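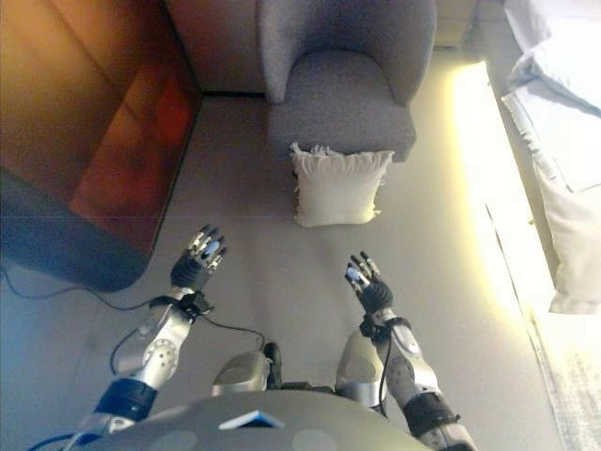
Pale gray floor tile.

Flakdale Home Forum > Floors and Rugs > Rug over tile, or leave it bare?

inese_l
Saturday, June 10, 2023

We moved into a ground floor place in Rorncombe in March and it is tile all the way through. My husband Rasmus grew up with carpet and wants a big rug in every room. I grew up with tile and think rugs are one more thing to clean. We have agreed to settle the bedroom first. The tiles are 18 inch squares, laid straight, and the slab is right under them. My feet are cold until noon and you can hear a dropped pen from the kitchen. So I can see his point. But the rug he likes is $900 and it is wool, and we have a dog.

Questions: does a rug on tile help with cold or only where you stand? And does it stay put?

pmuriithi
Reply to inese_l

Only where you stand. I had the same floor for six years. What helps more is the pad underneath. Get a felt pad with a rubber bottom and trim it so it stops an inch short of the rug on all sides. Without the pad the rug will walk toward the door every time somebody turns around on it.

I would not spend $900 with a dog. Get two smaller ones, one on each side of the bed, and wash them.

Pendo

sprogis_r
Reply to pmuriithi

Disagree on the two small ones. Small rugs on tile are what people trip over. My mother went down on a runner in her hallway and it had a pad. One large rug with the bed standing on it goes nowhere, since the bed holds it. I paid $600 for a flatweave from Navickas and it has been under the bed for years. It gets vacuumed and I lift the corners twice a year.

pmuriithi
Reply to sprogis_r

And how do you wash it?

sprogis_r
Reply to pmuriithi

I don't. It gets vacuumed, like I said.

pmuriithi
Reply to sprogis_r

Then you don't have a dog.

sarmite_j
Long post, I install floors for a living
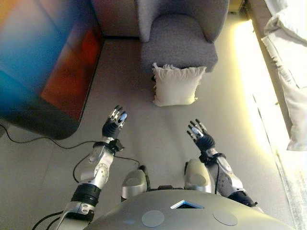

Reading time: 2 minutes

There are two separate problems in this thread and they have different fixes. One is a cold floor and the other is a loud room.

Tile on a slab takes heat out of your foot quickly. A rug slows that down. It will not warm the room by any amount you could measure on a bill. If the whole room is cold, look at the windows and the gap under the door before you buy anything for the floor.

Noise is where a rug earns its price. Hard floor, hard walls and a hard ceiling will bounce everything. You want soft material on the floor and some on at least one wall. Heavy curtains count. So does a bookcase with books in it. Thickness matters more than fiber, and a cheap rug on a thick felt pad will do as much as an expensive rug laid bare.

About pads: avoid the thin waffle kind that feels sticky out of the package. I have pulled those up and found the pattern stuck to the tile. It comes off glazed tile with work. On unsealed stone it may not come off at all. Inese, find out which you have. Put a drop of water on a tile in the corner and wait ten minutes. If the spot goes dark, the tile is taking in water and needs sealer before you cover it.

Sarmīte

inese_l
Reply to sarmite_j

No dark spot, so I guess ours is glazed. I didn't know about the waffle pads. Rasmus had one in the cart.

liepina_rasmus
Reply to inese_l

Took it out of the cart. For the record I still want the wool. 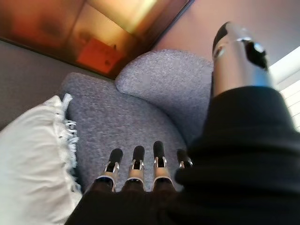 Color is the other thing we go back and forth on. Inese wants a light rug so the room doesn't shrink, and I want something dark enough to hide paw prints. With a gray upholstered chair on top of it I think a light gray rug would disappear, and you'd have gray on gray on gray. A rust or a dark green would at least give the chair something to stand against. The one I found comes in both. There is also a Vorno synthetic at $500 in the green, which the store says can be hosed off outside.

sprogis_r
Reply to liepina_rasmus

Green. Rust looks dirty by the second winter.

pmuriithi
Reply to liepina_rasmus

Rust hides more than green if your dirt is reddish. Ours is. Take a handful of what's in your vacuum and match it to the rug. I'm serious. And if the synthetic can be hosed off I'd take that over the wool any day.

sarmite_j
Reply to liepina_rasmus

Check the backing on the synthetic. If it is latex it can yellow the floor the same way the cheap pads do. Woven backing is fine. Ask for a sample and leave it down for a couple of weeks.

inese_l

Sample ordered, green. Wool is on hold until we see how the dog treats it.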